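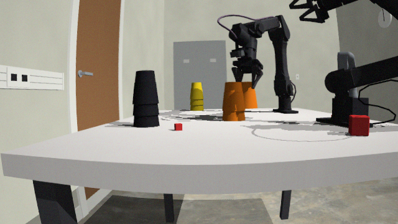 Subject: Re: June open day — simulation demonstration
From: Isla Donnelly
Date: 2026-05-17

Dear members,

Further to Ashton's message, quoted beneath mine, the Prescombe laboratory confirms that the simulated cup-stacking task will be included in the June open day. The program will run in 3 sessions, each limited to 7 visitors. Please register with the front office before attending.

The task uses two simulated arms at one table, with tapered cups in several colours placed upside down. Visitors will be shown how the positions of the cups and the red cubes are changed between trials, and how the gripper's approach to a cup is scored. The Furtado room will be used for the presentation — the Vondura workshop remains closed to visitors.

Schools travelling from Peston should advise us of any access requirements at the time of registration.

Yours sincerely,
Isla Donnelly

> On behalf of the program group, Ashton Kereama wrote:
>
> Could the laboratory confirm whether the cup task will be demonstrated? We had planned on 2000 simulated trials for the results display, but 3000 would be preferred if the centre's computing time allows.

Isla's reply on the number of trials will follow separately.

3 replies · 7 shares
This site uses cookies to remember your archive settings. Accept | Manage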